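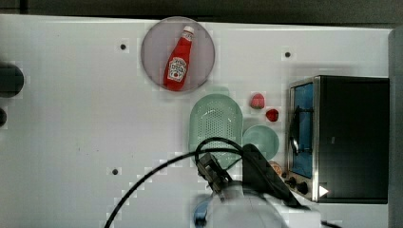 Le plan de travail ce matin, pince au-dessus de la passoire, câble encore en vrac.

Bras six axes maison : la pince, le câble et la passoire
Forum Atelier partagé > Robotique et automatismes

lkrajewska
Bonjour à tous,
Suite du montage commencé en avril. Le bras est fixé au bord de la table et la pince est câblée. L'objectif reste le même : prendre un objet dans la dînette, le poser dans le bol ou sur l'assiette, puis passer au four jouet quand le reste sera fiable.
J'ai lancé une série de 100 prises sur la petite passoire vert menthe. 73 réussies. Sur les ratés, presque toujours la même chose : un doigt passe bien à l'intérieur, l'autre tape sur le rebord et la passoire pivote. Sur la bouteille de ketchup, couchée en travers de l'assiette, je n'ai quasiment pas d'échec.
Servos du kit Pallilard, carte de commande Brutari, alimentation séparée pour la pince. Le code tourne sur un vieux portable.
Deux questions :
1) est-ce que je change les doigts ou est-ce que je travaille la trajectoire ?
2) comment vous faites passer le câble de la pince ?
Leszek Krajewska

tournevis_plat
Le câble d'abord. Sur ta photo il fait une boucle au-dessus de la passoire avant de revenir vers la pince. Tant qu'il se balade là, tes essais ne veulent pas dire grand-chose, il peut accrocher le rebord à n'importe quel moment.
Gaine spiralée et deux colliers sur l'avant-bras, en gardant du mou au poignet.

r_szulc
Pas d'accord sur l'ordre. J'ai eu le même défaut avec les mêmes servos et c'étaient les doigts. Plastique lisse contre plastique lisse, ça glisse dès que l'angle n'est pas bon. J'ai collé de la mousse néoprène de 2 mm à l'intérieur et le problème a presque disparu.
Le câble, c'est plus propre, mais ça ne fait pas tourner une passoire.
Radosław

tournevis_plat
Un câble raide sur un petit bras, ça tire le poignet de plusieurs degrés. Je l'ai mesuré sur le mien. Donc si, ça peut.

r_szulc
Sur le tien peut-être. Celui du kit Pallilard est souple, je l'ai en main. Qu'il compare les deux, on verra bien.

mado_cnc
Question bête : tu vises quel point sur la passoire ? Elle est ovale. Si tu prends toujours le centre sans tenir compte de l'orientation, tu vas attaquer le rebord de travers une fois sur trois. Le bol rond à côté n'aura jamais ce souci.

lkrajewska
@mado_cnc Je vise le centre, avec un angle de poignet fixe. Je n'avais pas pensé à l'ovale, j'avais réglé l'angle sur le bol.
@tournevis_plat @r_szulc Je fais les deux essais séparément, câble seul puis mousse seule.

Gildas29
Et les trous dans la table, c'est pour quoi ? Repérage ?

lkrajewska
Non, ils étaient là quand j'ai récupéré le plateau. Je m'en sers quand même pour recaler le repère de la table, c'est pratique.

Gildas29
Méfie-toi, j'ai essayé ça et je perdais du temps à chaque démontage. Une équerre vissée dans un coin, c'est plus répétable. Detbridge en vend une imprimée, mais le fichier se dessine en dix minutes.

lkrajewska — posté le 29 nov. 2023
Retour d'essais. Mêmes positions de départ, 100 prises par configuration.
Câble gainé et fixé, rien d'autre : 75 réussies.
Mousse seule, câble remis comme avant : 84.
Câble, mousse et angle de poignet calculé d'après l'orientation de la passoire : 97.
La mousse de 2 mm se décolle un peu au bout des doigts, je vais essayer une autre colle.

r_szulc
Dégraisse à l'alcool avant et ponce légèrement. La colle n'y est pour rien en général.

tournevis_plat
Bon, 73 à 75, je prends quand même. Laisse la gaine, tu seras content le jour où le bras ira jusqu'au four.

mado_cnc
Pour le four, la poignée est verticale et courbe. Avec tes doigts actuels, je partirais plutôt sur un crochet que sur une prise franche. Il y a un modèle dans le dépôt de Wasilewska, dossier « outils », à mettre à l'échelle de ta pince.

lkrajewska
Merci, je regarde. Il me reste aussi la fraise et la petite pièce rouge à côté, plus petites que tout ce que j'ai testé. J'ouvrirai un autre sujet pour la porte du four.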